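Brerau Strings Help
Forum > Setup and Maintenance > Cello

Wolf note moved from F to F sharp after soundpost adjustment

Posted by Kaiwen Ye, 1 August 2022

I play a full-size cello, shop made, bought used in December. It had a wolf on the F on the G string (fourth position and up), and the same pitch on the C string high up was worse. A Galtent brass eliminator on the G string afterlength, between bridge and tailpiece, took care of most of it.

Last month a repair shop moved the soundpost because the A string was thin. The A string is better. The wolf is now closer to F sharp, it is wider than before, and the eliminator does almost nothing where it sits. I have slid it both ways along the afterlength and can get it to weaken the note but not clear it. At some positions I get a second stutter just under the F sharp.

Strings are Nalix medium on all four, three months old. Tailpiece is a light composite one with built-in adjusters. Endpin is carbon. Humidity in the room is steady. I have an orchestra audition with an exposed F sharp in the slow excerpt, so I would like to fix this without starting over on the post. Is a heavier eliminator the next step, or a different type?

3 replies

cellarcello

Had the same thing. Squeeze the lower bouts with your knees when you get to the note. Works fine, costs nothing. I also changed to a heavier rosin, which may or may not have helped.

Reinaldo Bezerra

Start by finding out where the wolf is now. Turn on a tuner, bow a slow glissando on the G string from E to G with steady weight, and note the pitch where the stutter is strongest. Do it on the C string as well. If both give the same pitch, you are dealing with the main body resonance. If they differ, something else is involved, often the tailpiece or a loose fitting.
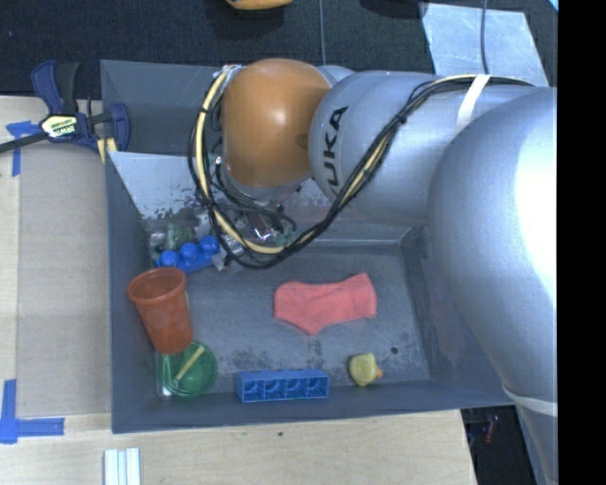
Next, tune the eliminator by ear before you buy another one. A tube on the afterlength turns that short piece of string into a resonator, and it has to sit close to the wolf pitch. Pluck the G string afterlength with the tube on and listen for the note. Your wolf went up, so the afterlength pitch has to go up too. With most tubes that means moving the weight away from the middle of the afterlength, toward the bridge or toward the tailpiece. Move it by the width of a pencil line, tighten, and bow the note again. The range that works is narrow. The second stutter you describe is normal when the tube is near the right pitch and is splitting the resonance in two. Keep going in small steps from there.

If you run out of travel, the tube is too heavy for the new pitch. Try a lighter one. People usually go heavier and it makes this case worse, as the extra mass pulls the afterlength pitch down.

If that fails, put the same tube on the C string afterlength. On some cellos it couples better there, and it takes less life out of the G string. After that I would look at an internal resonator glued under the top. Those are tuned to one pitch, so do not have one fitted until the post has settled and you are sure you are keeping it. Give it a few weeks.

Two other checks. Tap around the edges and listen for an open seam, which can shift or widen a wolf. And have the shop confirm that the post fits flat at both ends. A post that was moved and not refitted may be touching on one edge only. Do not try to move it yourself.

On the knees: it does damp the body and is worth knowing for one note in an excerpt. It will not help you in a long passage, and it changes your left leg position enough to affect shifting.

Kong

Agree with most of the above. I would look at the tailpiece before the internal resonator. Composite ones are light, and the length of the tail cord changes the afterlength on all four strings, so a shop can shift things quite a bit by adjusting the cord. Ask them to measure the afterlength before they touch anything, so you can go back.

Also try a lighter gauge G. Lower tension on that one string took the wolf on mine from unplayable to a slight roughness. You lose a little power at the bottom.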